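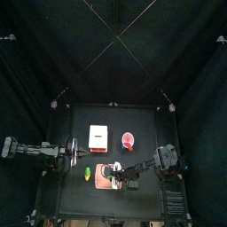 Are the fire extinguishers in date? Tags say October. I'd like to see the invoice.

Exit door, Maddocks side: opens, sticks at the bottom. Marked "fixed" last time. It isn't.
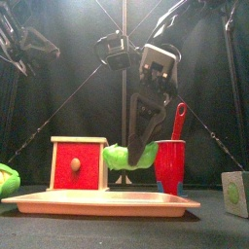
When was the alarm last tested? On paper, 29 December 2022, with all 32 call points done in one morning. Hard to believe.

Eyewash, Odholm store: seal broken, refill.

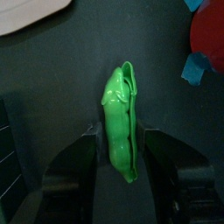

Morfudd Landeg replied that the door was planed twice and swells every winter.

Leave it open as a defect.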